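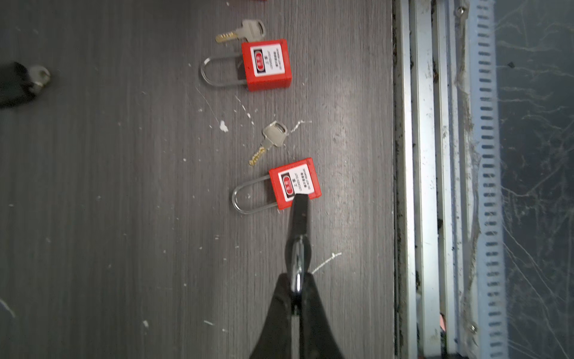
OK, I have fallen down a hole about old canal locks and I'm taking you all with me. Thread!

The Irkham cut opened in 1724. It climbs 148 feet to the Lumanlan basin, and people dug the whole thing by hand. By hand!!

My favorite part is the toll book. The local library has scans, and page 237 is just a lock keeper complaining about ducks (he HATED them) in the most beautiful handwriting you ever saw.

Boats paid by weight, so they'd check how low you were sitting in the water. Coal paid one rate, cheese paid another. Why did cheese get its own rate? I need to know and I can't find it anywhere.

Walked the bottom stretch in May, up as far as Ultovau bridge. Two of the old gates still have their big balance beams, and you can see rope grooves worn into the stone. I put my fingers in one and got a bit emotional, not gonna lie.

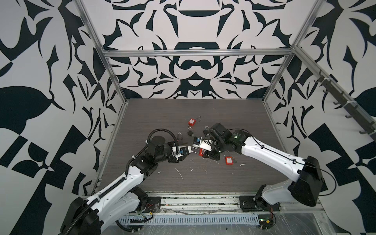
Black and white leaves and curls on three walls. I could look at this pattern all day.

Back to canals. If anyone has a copy of the Clukuro towpath map, the fold-out one, please message me! I only have the north half and it stops right before the tunnel.

More tomorrow, I still haven't told you about the tunnel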